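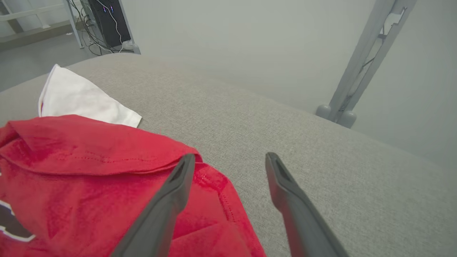 夹爪、红衣服和后面的白布

四七三

夹爪的左指又短了一点。我用卡尺量过，两根手指打印出来一样长，装上去以后左边就短。拆下来再量，还是一样长。

我把它装回去，拧紧螺丝，坐在地上看了一会儿。客厅里很静，楼上有人在拖椅子。机械臂停在零位，手腕上的小摄像头对着灰垫子，电脑屏幕上是垫子的布纹。

垫子原来是放在窗边的，我爱人看电视的时候坐那儿。去年冬天我把它拖到架子前面来，说用两个星期。她没说什么，搬了一把餐椅到窗边。餐椅现在还在那儿。

晚上八点多，Vanderleia Rocha来了。她把自行车靠在楼道里，头盔拿在手上，进门先换鞋，然后蹲下来看夹爪。

“左边短。”她说。

“量过了，一样长。”

“那就是歪。”

她用手指按了按夹爪的根部，左边的座子动了一下，动得很少，但是动了。我在这上面花了一个下午。

“轴承座松了，”她说，“你用的还是第一版？”

我说是第一版。第二版的料我打了，放在盒子里，一直没换，换一次要重新标定，标定要一个晚上。

“那今天晚上标定。”她说。

我认识她是在Jerneo。那是一个共用车间，在旧印刷厂的二层，交月费，用里面的机床和打印机。她在那里修缝纫机。别人拿来的机器她都修，家用的，工业的，脚踏的也修。她中文说得慢，句子很短，但是该用的词都有，梭床、挑线杆、压脚、送布牙，比我清楚。我第一次跟她说话是因为我在车床边上找东西，她问我找什么，我说找一个能把布拎起来又不拎起两层的办法。

她听完想了想，说：“送布牙。”

我说送布牙是推布的，不是拎布的。

她说：“你先推，推了就有一个鼓包，再拎鼓包。”

后来我就照这个做了。夹爪先落到布上，往前推一小段，布拱起来，手指再合上。在那以前，我的机械臂夹到的东西大部分是垫子。

换座子用了一个小时。线要从手腕里抽出来，再穿回去，穿的时候卡在肘关节那里，她拿一根铁丝从上面引。我在下面接。电机是Pruteo的，便宜，外壳上有一圈毛边，手摸上去刮人。肩上那一个我换成了Aigner的二手货，从一台报废的贴标机上拆的，比别的都安静，所以整条手臂动起来的时候，只听见前半截响。

“你应该都换成这个。”她说。

“贵。”

“嗯。”她说，“贵。”

我去厨房烧水。水壶边上压着一张纸，是我爱人写的，上面写着冰箱里有面，虾要今天吃掉。她这个星期在她姐姐家，姐姐做了膝盖的手术，走不了路。她走的那天早上收拾行李，我在调深度图，她从我后面过去，拿了晾衣架上的两件毛衣，站了一会儿，问我机器能不能叠毛衣。

我说还不能，毛衣厚，现在只能叠T恤。

她说：“那能叠T恤了？”

我说有时候能。

她自己把毛衣叠了，放进箱子。她叠得很快，在胸前一折，再一折，都没有用到桌子。我当时想，这个动作机器做不了，它需要一个平面。我还想把她这个动作录下来，等我找到手机，箱子已经拉上了。

虾我煮了，和面一起，分成两碗。Vanderleia吃得很干净。她说虾有点老。我说是。

吃完开始标定。标定板是一张黑白格子，贴在亚克力上，要放在垫子的不同位置，让手臂从不同的角度去看。每次手臂停下来，等它不晃了，拍一张。她负责挪板子，我负责按键。标定的程序是Zostusar里面带的，免费版一次只让存五十个位姿，存满了就要导出，清空，再来。我们存满了一次，导出，算了一下误差，太大。

“哪里不对？”她问。

我说可能是垫子软，板子放上去会陷。

她去厨房拿了我们的砧板，把标定板放在砧板上。砧板是木头的，有虾味。又存了一次，误差下去了。

我说这个砧板应该写进文档里。

“写吧，”她说，“砧板，大号。”

我真写了。我的文档是一个很长的文本文件，从第一天开始写，什么都往里放：螺丝的规格，哪家店的线不能买，几月几号肩关节烧了，当时在下雨。一开始是给自己看的。后来儿子要看，我发给他过一次。他在外地，做的工作跟这个没有关系，他看了说爸你写得太细了。过了几天又打电话来，问我肩关节后来好了没有。

机器其实是因为他开始做的，也可以说跟他没关系。他上大学前那个暑假，我们两个人想做一条手臂，能下棋就行。买了一包舵机，做到小臂，他开学了。那包舵机放在柜子里放了很久，再拿出来的时候，齿轮上的油都干了。我那时候刚从厂里退下来。厂里做内衣，我管裁剪车间的设备，管了二十多年，裁床、拉布机、粘合机，什么都是自动的，只有最后一道是人在叠。一排女工站在长桌旁边，叠好，装袋，贴条码。每年都有人来推销叠衣机，我们试过，都是硬板子翻来翻去，衣服要先由人铺平放好。铺平放好已经是大半的活了。车间主任算了账，退回去了。

所以我不做下棋的了，我想看看铺平这一步到底难在哪里。

难在什么地方都难。一件T恤扔在那里，领子在哪儿，袖子在哪儿，哪一层是正面，人看一眼就知道，或者看一眼不知道，拎起来抖一下就知道了。机器拎起来抖一下，还是不知道。

标定完是十点半。她看了看表，说还可以试一次。

我去拿衣服。试验用的衣服放在一个纸箱里，都是家里淘汰的。红的那件是儿子的，前面印着东西，他高中穿的，领口已经松了。白的那块我也拿了出来。红的最好认，垫子是灰的，摄像头一下就能分开。白的麻烦，灯一亮，边就没了。

我把它们扔在垫子上。扔的时候要随便，这一点很难做到，做得久了，手会自己往好叠的方向扔。Vanderleia看出来了。

“你在帮它。”她说。

“没有。”

“你把下摆朝着它。”

我看了看，是朝着它。我捡起来，闭上眼睛又扔了一次。红的落在左边，团着，下摆翻上来一块，白的在它后面。

“这次好。”她说。好的意思是难。

我按了开始。

手臂从零位起来，前半截响，到了上面停一停，低头看。屏幕上，红的部分被描了一圈线，线在抖，抖了几下定住了。程序要找一条边，最好是下摆，下摆有针脚，布又是双层的，硬一些，好夹。它找到了翻上来的那一块。

“对的。”她小声说。

夹爪张开，往下走。一根手指在红布上面，一根在垫子上面。我喜欢它停在这里的时候，还没有碰到，什么都还没有错。然后它落下去，往前推，布拱了起来。手指合上。

它往上抬，布跟着起来了。起来一段以后，里面那层慢慢往下滑，滑到最后，夹爪里只剩一个小角，然后那个小角也掉了。

夹爪到了该到的高度，在空气里做了抖的动作，抖得很认真。

屏幕下面出来一行字，说完成，用时多少，文件存为四七三。

“夹得轻了。”我说。

“夹得浅了，”她说，“力够的。你看布上的印子。”

我蹲过去看。布上有一道压痕，很清楚，离边很近。手指要是再往里走八毫米，就能压在针脚的那一边，针脚是一道坎，滑到那里会挡住。

“为什么浅？”

“我设的。以前左手指短，走深了右手指会戳到垫子，我就把深度改小了。”

“现在左手指不短了。”

“现在不短了。”

我在电脑上找那个数。代码是我自己写的，有些地方写得很早，变量的名字是拼音，有些地方后来学了英文的写法，混在一起。深度那个数在三个文件里都有，我找到了两个，第三个想不起来在哪里。她坐在餐椅上等，把头盔放在膝盖上。

她说起她母亲。她母亲在贝洛奥里藏特，在一个宾馆里洗床单，洗了很多年。床单要两个人叠，一人拿一头，走近，分开，再走近。跟她母亲搭手的那个女人，两个人一辈子没怎么说过话，也没有吵过架。后来宾馆买了机器，床单从一头进去，从另一头出来就是叠好的，那个女人被派去别的楼层。她母亲打电话跟她讲这件事，讲了很久，主要是讲机器声音太大。

我问她母亲现在怎么样。

“退休了，”她说，“家里的床单自己叠。拿门把手夹一头。”

“门把手？”

“关上门，把角夹在门缝里，再拉。”她站起来，拿我家卧室的门给我看，用的是我的外套。外套的下摆夹进门缝，她往后退，袖子拉平了，领子朝着她。“这样就是两个人。”

我看着那件外套。

“再做一遍。”我说。

她又做了一遍。

第三个文件我那天没有再找。我把门关上又打开，夹着外套的一角，自己拉了几次。门不会松手，门不用知道夹的是什么，只要角在那里就行。我的机器只有一只手，一直以来我都想着让这一只手更准一点，抖得更好一点。给它做第二条手臂的事情我也想过，算了钱，没有再想。可是要是只要一个夹子呢，固定在架子上的，一个晾衣服的夹子，有弹簧，会自己合上。

“你能不能帮我做一个？”我问。

“夹子？商店有。”

“要能打开的，给它一个信号就打开。”

她想了想。“压脚，”她说，“缝纫机的压脚，电磁铁抬的那种。我有旧的。”

她走的时候已经过了十二点。楼道的灯坏了，我拿手机给她照着，她扛着自行车下楼，让我不要下来，我也就站在门口照。下到底下她喊了一声，说砧板要洗。

我回去洗了砧板。然后坐下来，把第三个文件找到了。是在一个叫“备用”的文件夹里，我写的时候以为用不上。

第二天我去Jerneo，她已经把压脚拆下来了，放在工作台上，旁边是电磁铁，线剪得很整齐。压脚是不锈钢的，底面磨得很亮，缝过很多布。她让我自己焊。我的手不如以前稳，焊了两次，第一次是虚的。她看了一眼，什么也没说，把吸锡器推过来。

车间里那天人多，有几个学生在切木板，锯末一直飘到这边来。一个学生过来看，问是做什么的。我说叠衣服。他问叠一件要多久。我说现在叠不成。他点点头，又问要是叠成了要多久。我说六分多钟。他在旁边站着，大概在想自己叠一件要多久，后来有人叫他，他就过去了。

装到架子上又遇到别的问题。压脚要装得比垫子高，高多少，要看衣服有多长。我拿纸箱里的衣服一件一件比，最后取了一个中间的高度，短的会悬着，长的会拖一截。电磁铁吸合的时候有一声响，啪的一下，第一次响的时候摄像头跟着抖，画面花了一片。我在底下垫了一块毛毡，是从一双旧鞋垫上剪的。这个也写进文档里了。

然后要教它把衣服送进去。这一步我想得太容易。人把衣角塞到门缝里，眼睛看一下门，再看一下手，就塞进去了。机器的眼睛长在手腕上，手伸过去的时候，它看见的全是自己的手指和手指里的布，压脚在布后面，看不见。我试着让它先看好位置，记住，再闭着眼睛送过去。送过去，有时候差一点点，布顶在压脚的侧面，皱成一团，它不知道，松了手，衣服掉下来，它又去做拉平的动作，拉的是空气。

我连着做了三个晚上。晚上的光好，窗帘拉上，只有一盏灯。楼上的椅子拖来拖去，后来不拖了。有一天做到很晚，我爱人打电话来，问我吃饭没有。我说吃了。她问吃的什么，我一时想不起来。

她说她姐姐今天自己走到了卫生间。

我说那很好。

她说：“你那边什么声音，啪啪的。”

我说是压脚。我跟她讲了门缝的事，讲了Vanderleia的母亲，一个人怎么叠床单。她听着，中间没有插话。讲完以后，她说，她小时候她们家也是这样叠的，不过不是用门，是用她姐姐。姐姐站着不动，她拉。姐姐嫌烦，她就说你不用动，你就站着，当柱子。

“你问她还记不记得。”我说。

她捂住电话去问了。我听见那边两个人说话，说了一会儿，有人笑。

“她说她记得，”我爱人说，“她说那时候她手指头都被我拽疼了。”

我问她什么时候回来。她说星期六吧，看膝盖。

挂了电话我又试了一次。还是偏。我把灯挪了挪，又觉得跟灯没有关系。我坐在那里想当柱子的事。柱子是不动的，可是人当柱子的时候，手会张开来接一下。你把布递过去，差一点，她的手会自己过来一点。

压脚不会过来。但是可以把口做大。我找了一块薄铝皮，剪成两片，弯成喇叭的样子，一上一下装在压脚前面，口朝着机器。布送到喇叭口里，偏一点也会顺着滑进去。铝皮的边割手，我用砂纸磨了，又包了一层胶带。胶带不滑，布会粘住，我撕掉胶带，又磨了一遍，磨到拿手指沿着边走也没有感觉。

这样就能送进去了，多数时候能。

星期六早上我五点就醒了，把客厅收拾了一下。线都堆在架子下面，我本来想理，理了一半，怕碰松了哪一根，就没有再动。纸箱推到墙边。窗边的餐椅上有我的外套，我拿走了，把椅子擦了擦。

Vanderleia十点来的，带了一袋奶酪面包，她自己烤的，还热着。她看了喇叭口，拿手指沿着边走了一圈。

“好。”她说，“谁教你的？”

“漏斗教的。”

她没有笑，她在看焊点。

我们试到中午。白的那块送进去三次都掉了，它太薄，压脚压不紧，她在压脚底下贴了一小条橡胶，是从自行车内胎上剪的，再试就不掉了。红的好一些。红的那件，夹住下摆，推，拎起来，里层滑到针脚那里，停住了。手臂带着它往架子那边走，前半截响。喇叭口在那里等着。送进去，啪的一声，松手，夹爪退回来，低头，看。

衣服从压脚上垂下来，一半拖在垫子上。它看了很久。屏幕上的线抖来抖去，描到了一只袖子，又放开，描到另一只。我没有说话，Vanderleia也没有说话。后来它选了左边的那只，过去夹住，往后拉。布拉平了，前面印的东西也展开了。

就在这个时候门响了。是我爱人，她拎着箱子，还有一袋别的东西，大概是她姐姐给的。她站在门口换鞋，一只手扶着鞋柜，看见机器拉着那件红衣服，一头在架子上，一头在夹爪里。

“这不是小海的衣服吗？”她说。

我说是，领口松了，他不要了。

“他没说不要。”

我说我问过他。其实没有问过。

机器往下放。它的动作是我设的，放平，压脚松开，布落下来，夹爪带着它往后退一段，让它铺开。压脚松开了，衣服落在垫子上，领子那边有一个小卷，别的地方都是平的。

Vanderleia站起来，跟我爱人打招呼，说奶酪面包还有，在厨房。我爱人说谢谢，你坐。她走到垫子旁边来，弯下腰看那件衣服。我以为她要把那个小卷抹平，她的手伸出去了，又收了回来。

“它接下来做什么？”她问。

“折袖子。”我说，“折袖子还不太行。”

“那让它折。”

我按了继续。机器抬起来，到了上面，停一停。她把箱子放在一边，坐到窗边的餐椅上去了，外套还没有脱。

第一只袖子折进去了。第二只夹到了垫子，我伸手去够急停，她说等一下，你别动它。夹爪松开，退回去，又低头看，看完了换了个地方，再下来。

这一次夹到的是袖口。它把袖口拎过来，放在中间，放得有点斜。

“斜了。”Vanderleia说。

“斜得不多。”我爱人说。

然后是对折。对折要夹住下摆的两个角，它只有一只手，所以先折一个角，再去折另一个，折到最后，衣服像一个没有关好的信封。屏幕下面出来一行字，说完成。

我爱人过来把衣服拿起来，看了看正面，又翻过去看背面。她把它抖开，抖得很响，扔回垫子上，团着的，下摆朝哪边她根本没看。

“再叠一遍。”她说，“我去热面包，你们谁要咖啡？”

Vanderleia说要。我说我也要，然后把深度那个数又改大了一毫米，按了开始。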